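Home Issues Authors Submit Contact
Search this journal Enter keywords Go

3. What Families Told Us About Getting Out the Door

We began this part of the study with a fairly simple wish, namely to hear parents talk about the weekday morning in their own words and at their own pace. Olaia Cabello visited 19 families in Trenon during July, and she let each conversation wander as far as it cared to go. Some of them wandered a good long way, and we are grateful for every minute of it.

Most parents told us that breakfast was the easy part. The trouble came near the front door, where shoes, coats and bags all had to come together at once. One mother of two described it as "the place where the morning stops being mine," and several others said something close to that. Children who had eaten happily would suddenly remember a drawing they needed, or a stone – quite often a stone – and the whole business of leaving would begin again.

The bag itself came up more than we had expected. Preschoolers seemed to care a great deal about carrying their own things, and many parents said that an animal-shaped backpack (Figure 3) was treated almost as a companion, with a name and a seat at the table. Ineke Wouters has written warmly about this in her earlier work on favorite objects, and our families would, I think, have recognized themselves in it.
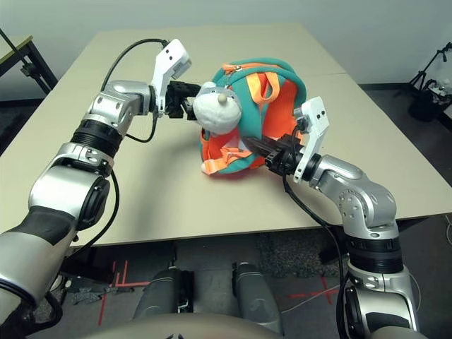

Figure 3. A plush animal backpack with orange shoulder straps.

Carrying, of course, is one thing and packing is another. In seven homes the child packed alone the night before, usually with a parent peeking in afterward to add a sweater or take out a spoon. These parents spoke of calmer mornings, though we would be careful about making too much of that, as they were also the parents who had more time in the evening to begin with.

Grandparents deserve a word too. Where a grandparent lived close by, the walk to preschool was often handed over to them, and it tended to become a slow and talkative walk with plenty of stops for cats and puddles. The children in these families spoke about the walk far more than about the preschool, and we return to their stories in Section 4.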